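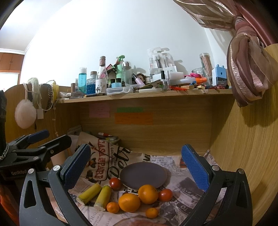 Orangen, Tomaten, Zuckerrohr: Auslage am Nachmittag in Ornau

Zum Tag der offenen Tür bei Kernavora kamen 150 Leute, gefühlt alle vor mir in der Kaffeeschlange. Golshifteh Dehghan führte uns in 7 Minuten durchs Lager und sehr viel länger durch die Geschichte der Regale.

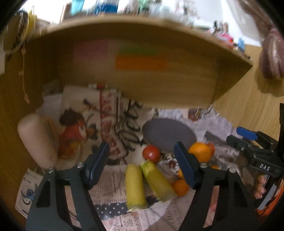
Tischdecken hält man bei Kernavora offenbar für Luxus. Der Arbeitsplatz war mit Zeitungsseiten ausgelegt, darauf ein cremefarbenes Geschirrtuch mit Comicmotiv, das mich mehr fesselte als der Vortrag. Ich las, bis Nest Kneath zum Aufbruch blies.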